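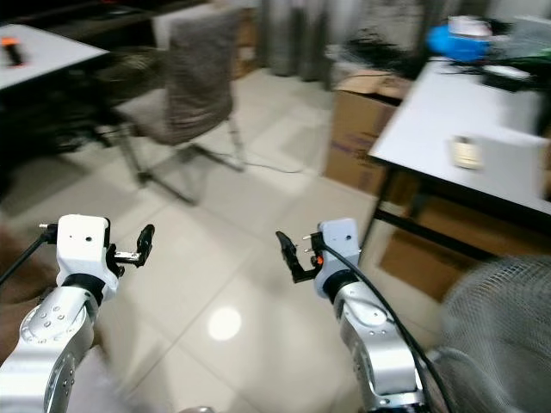
Two-Arm Recording: Rules and Good Practice
Frequently asked questions

Fourth revision, February. Maintained by Hacer Sezer. Questions that aren't answered on this page go to the Kerkance operations desk. Site leads may print this page, but the web version is the one that counts.

General

Who do these rules apply to?

Anyone who operates a two-arm station for Kerkance, at our own sites or at a partner site. It makes no difference if you are paid by the hour, by the month or by the accepted episode. Visitors who only watch have to follow the section on people and distance.

Are these rules the same as the safety standards for robots?

No. Each site has its own risk assessment, and the assessment refers to whatever standards and local law apply there. Ask your site lead for it before your first shift. If the assessment is stricter than this page, follow the assessment. If this page is stricter, follow this page.

What counts as an episode?

One attempt at one task, from the start cue to the stop cue. A failed attempt is still an episode. Mark it as failed and keep it. Do not delete it yourself, even if it is three seconds long and the arms never touched anything.

What changed in this revision?

The floor section was rewritten, soft objects got their own section, and the speed rule for first attempts with a new object was moved out of the appendix. The old rule that required a second operator at every station is gone. You now need a second person within calling distance.

Before you start

How long should the start check take?

Allow ten minutes on the first session of a shift and three on later ones. The first check covers:

Emergency stop pressed and released, with the arms confirmed dead in between.
Both grippers opened and closed all the way, empty.
Gripper fingers looked at and felt for looseness.
Cables followed by hand from the gripper down to the base.
Camera view checked on the monitor with both arms raised.
Station number and operator code entered.

On later sessions you can skip the cable check, unless the station was moved or someone else used it.

Do I really have to follow the cables by hand?

Yes. A cable that looks fine with the arm at rest can pull tight when the wrist turns. With power off, leave enough slack for a full wrist turn in both directions. The loop should not be big enough to catch on furniture or on the other arm.

One finger is slightly loose. Can I finish the session?

No. Stop, tag the station and write it in the log. Tightening finger screws is allowed if you have done the Stirell bench course. Everyone else waits for someone who has.

What goes in the log if everything is fine?

The time, your code and the word "clear." Please don't leave it blank. A blank line gets treated as a check that wasn't done, and the episodes from that session are held until Cheng-en Lo has spoken to you.

The room and the floor

Does the room have to be tidy?

It has to be safe, and it has to be a real room. We record in ordinary spaces and we don't want them stripped. Chairs, desks, boxes and curtains may stay where they normally are. What has to be clear is the working area, meaning everything the arms can reach plus one long step on all sides.

What about cables lying on the floor?

Inside the working area, none, apart from the station's own. Outside it, cables may stay if they don't cross the path you would walk to reach the emergency stop. If they do cross it, move them or tape them down.

Can I use a chair with casters near the station?

You can have one in the room. Keep it outside the working area and push it against something that won't move. If you sit on one to operate, lock the casters or change to a chair without them. Florencio Herrero keeps a list of approved operator chairs for each site.

Is a floor fan allowed?

Yes, with the grille on, outside the reach of both arms. Point it away from light objects such as paper and plastic bags. If the task involves cloth or packaging film, switch it off while recording.

What should I do about reflections on a tiled floor?

Usually nothing. A bright spot from a ceiling light is normal. Change the lighting only if the reflection covers the object you are supposed to pick up, and note the change. Don't put a mat down unless the task sheet asks for one. A mat changes the height of the surface and the grippers will arrive early.

Do I have to remove boxes with labels on them?

Shipping labels with a person's name or address must be covered or turned to the wall. Product printing can stay. If you find a readable name in a finished episode, report it the same shift so it can be masked.

Soft objects

Why do soft objects have their own section?

They made up most of our damage reports and most of our rejected episodes last year. Out of 174 rejections reviewed by Brunello Melis, almost 29 percent came down to one of the mistakes covered below.

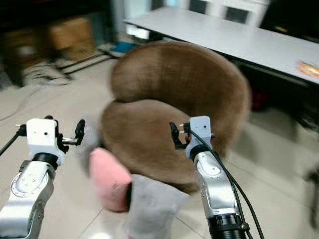

A U-shaped neck pillow between the two grippers.

How hard should I grip a pillow or a plush toy?

Use the soft preset and close until the fabric gathers between the fingers, then stop. If you need more force than the soft preset gives, the grip point is wrong. Let go and choose another one, preferably a fold or a seam. Never grip by an eye, a button, a zipper pull or a label.

Can I pull with both arms at the same time?

You can hold with both arms at the same time. Pulling in opposite directions is not allowed unless the task sheet says "stretch." Keep the distance between the grippers steady while you lift. If the object starts to tighten, bring the arms together before doing anything else.

What speed should I use?

For the first five attempts with any new object, half speed. After that, normal speed, as long as none of the five was marked as failed. If one was, do five more at half speed. Fast swings and shaking are not allowed with soft objects. Apart from the wear on the object, the video blurs so badly that annotators can't find the contact points.

Is any blur acceptable?

Some is. An object in motion will blur, and an episode isn't rejected for it. Annotators need a clear view of the grasp and of the release, so hold still for one full second at each. Blur in the middle of the move is fine.

The object has loose fibers. Is that a problem?

Fibers collect around the base of the fingers. After every session with fuzzy or plush material, power down and clean the fingers with the dry brush. Don't use compressed air, which pushes fibers into the housing.

Can the object touch the floor?

If the task sheet allows it. Wipe the floor first, and keep floor objects and table objects in separate bins. An object from the floor bin never goes on a surface used for food tasks.

Can I eat at the station or leave snacks on a table?

Don't eat while operating. Closed packages may sit on a table outside the working area. Open food and open drinks stay out of the room.

People and distance

How close can someone stand?

Outside the working area whenever the arms have power. If a person steps in, stop the arms. You don't need to decide if it was dangerous first.

An object fell where I can't reach it with the arms. Can I pick it up?

Yes, after you have ended the episode and cut arm power. Pause is not enough. We had two close calls at the Fudix site, and in both of them the station was paused and a second person resumed it from the screen.

Who is allowed to press the emergency stop?

Everyone, visitors included. You will not be charged for the lost episode or asked to justify it beyond one line in the log.

What if a person appears in the video?

If they have signed the recording form, mark "person present" and carry on. If they haven't, stop and flag the episode. Screens, mirrors and dark windows count too.

How long can I operate without a break?

Fifty minutes, then ten away from the station. No recording after 10 p.m., even if the batch is nearly done.

Data and review

How many episodes make a batch?

A full batch is 500. Partner sites may agree on 1,000, but only for tasks that have already passed one review. Do not mix soft and rigid objects in a batch.

Who reviews my episodes?

The first pass is done by another operator, never by you. Hsiu-ying Kwok then takes a sample from each batch. If the sample turns up a safety problem, the whole batch goes back and the station is closed until the cause is found.

I made a mistake in the labels. Can I correct it?

Until the batch is submitted, yes. After that, file a correction in Lu with the episode number and the right label. Please don't re-record the episode to replace it.

Will I be penalized for a high number of failed episodes?

No. Site leads look at failures to see if the task sheet is unclear or the station needs service. Marking a failed episode as successful is a different matter and can lead to removal from the roster.

Can I suggest a change to these rules?

Yes. Send the wording you want, the section it belongs in, and at least one episode number that shows the problem. Suggestions are read once a month. The next revision will cover glass and liquids, so anything on those two is especially useful at the moment.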